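The Catch-All Basket: How to Sort One Out and Keep It That Way

Reading time: 6 minutes

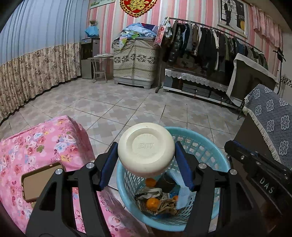 Why bother with a basket at all

I've had some kind of basket on my floor for as long as I've kept house, and for most of those years it was a disgrace. Fruit went in it because I'd come through the door with a bag of oranges and set them down in the first open thing I saw. Then a wrapper, then some little round tub of something, then a thing I was going to deal with after supper. By October I'd have to dig for my keys like a dog after a bone.

I tried living without one for a while, and all that happened was that the same stuff spread itself over the end table, the bed and both kitchen chairs. So the basket came back, and I came up with a way of clearing it that takes me about as long as a cup of tea. I've been doing it this way for several years and I'm still fond of it, so I thought I'd write it down properly for those of you who asked after the drawer post.

What you'll want nearby

Not a lot. An old towel, a damp cloth, a bag for trash, and a bowl for anything edible. If you have a shoebox lid, bring that too, it's handy for the small stuff. I do mine sitting on the floor with my back against the couch, but my knees are still speaking to me. If yours aren't, put the basket up on a chair and work from there.

Step 1. Spread the towel and empty everything

Everything, please! I know it's tempting to reach in and pick out the obvious trash and call it done. I did that for years, and the bottom of my basket was a museum. Lift things out one at a time instead of tipping it over, especially if there's fruit in there, which bruises if you so much as look at it sideways. Feel under any loose sheets of plastic or folded paper, too. I once found a 500 forint bill from my cousin Andor Vörös flattened under an old bread bag, two years after his visit, and I'm sorry to say I had to write and tell him I'd never bought the postcard it was meant for.

Step 2. Fruit first

Take oranges and anything else you mean to eat and put them straight into the bowl. Turn each one over and press gently all the way around. A soft spot on an orange means eat it today or juice it today. If one has gone fuzzy, out it goes, and give its neighbors a good rinse and a dry.

I used to think fruit was perfectly fine at the bottom of a general basket, being that it has its own peel. But you forget about it down there, and a forgotten orange will find its way onto everything else you own. Mine now live in a bowl on the counter where I walk past them, and I eat about twice as many.

Step 3. Wrappers and packaging

Crumpled packaging takes up far more room than it deserves. Smooth each piece flat on the towel before you decide. You'd be surprised how often there's one last cookie or a cough drop inside, and sometimes there's a washing or mixing instruction you'll want later. If I need the instruction I cut out just that panel and tuck it in the kitchen drawer with the others. The rest goes in the trash bag, or the recycling if your town takes it.

Clear or tinted plastic sheets and bags I sort by one rule: if it's clean and whole, it gets folded and put with the other bags. If it's torn or sticky, goodbye.

Step 4. Little tubs and round containers

These are the sneaky ones. A round plastic container is such a nice shape in the hand that it feels wasteful to part with it, and before long you have nine. Open every one. If there's something in it you use, wipe the outside, make sure the lid is on snugly, and walk it to the room where you use it. If it's empty, you may keep two (I'm being generous) for buttons or safety pins, and a strip of tape on the lid with the contents written on it will save you a lot of opening and shutting.

If the only writing on it is in a language you don't read, and you can't remember what's inside, ask the person who gave it to you before you go dabbing it on anything.

Step 5. Phone cases, cords and other pocket things

I like these kept up off the floor, on a table or a dresser, where you can see them. A cloth underneath helps a great deal. I'm partial to a flowered one, the busier the better, as it forgives crumbs and tea rings, though do watch that small dark things don't get lost in the pattern. If a phone case has been sitting off its phone for more than a month, try it on. If it doesn't fit the phone you have now, you don't need it, however nice the color.

Step 6. Wash the basket

A plastic basket with a lattice side is a joy to wash, which is why I always steer people toward them. Take it to the tub, run warm water over it with a squirt of dish soap, and go around the holes with an old toothbrush. Don't forget under the rim. Shake it hard, then stand it upside down on the towel until it's dry right through.

My neighbor Mervin Perron takes his outside and turns the hose on it, and I have to admit his comes out cleaner than mine.

Step 7. Put back less than you took out

Decide what the basket is for and only put that back. Mine is for things on their way to another room. It holds a day's worth, and at bedtime I carry it around the house and hand everything out like the mail. If yours is going to be the fruit basket, let it be the fruit basket, and line it with a clean dish towel so nothing small rolls up against the lattice.

Then do the whole thing again in two or three weeks. It's never as bad the second time.

Comments

Okex: I did this last night and found three pens, a tape measure and the spare key to the shed. My husband had already bought a new lock. Thank you, I think!

Javirora: Do you have trouble with the lattice kind scratching the floor? Mine left marks on the boards by the window.

Reply from the author: I've stuck felt pads on the underside, the sort meant for chair legs. They do come off in the wash, so keep the packet.

PlumJamPat: Nine tubs, she says. I counted after reading Step 4 and I'm not going to tell you.

Contact | Copyright the author, please ask before reprinting | Back to top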